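Household collection to resume at Stestel

Mon 7 September

The Stestel reuse centre will accept household goods again from this week, following the closure of its storage hall in February. Residents may bring up to three boxes per visit. Electrical items and mattresses remain excluded.

The centre passed on 456 items last year, according to its manager, Kausar Magsi. Proceeds go to the Wultier hardship fund.

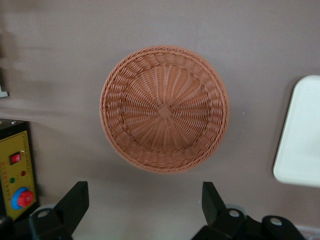 Baskets and trays are among the goods accepted.

Opening hours are unchanged.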